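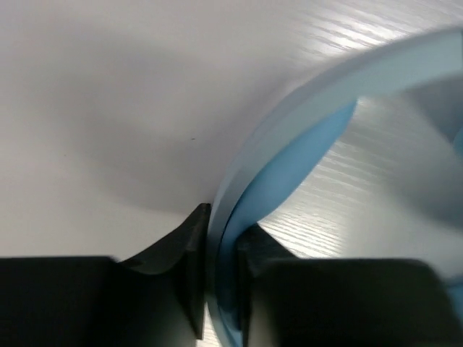 The Galtura lookout tower stands on the ridge above the Usto reservoir, at the point where the old quarry road meets the footpath from Tanui. It is 114 feet tall and was put up as a fire lookout, then closed, then opened again to walkers. There are 241 steps to the top. The stairs are steel grating, so you can see straight down the whole way up – my sister stopped at the second landing and waited for me there.

I went in October and parked at the Tanui end. The lot is small and was full by 10 a.m. From there the path climbs through pine woods for 2 miles and is marked with yellow paint on the trees. The last part is loose rock and slow going.

The cabin at the top has windows on all four sides. To the north is the reservoir and the dam. To the west you see Drovura, mostly the grain silos and the church. A brass plate by the door says the tower was designed by Wycliffe Mwaipopo, who also did the footbridge below the dam. The bridge has the same crossed railings.

Entry is free. There is no water on the ridge and the restrooms are back at the parking lot. The cabin gets locked at 4 p.m., but the stairs stay open until dark.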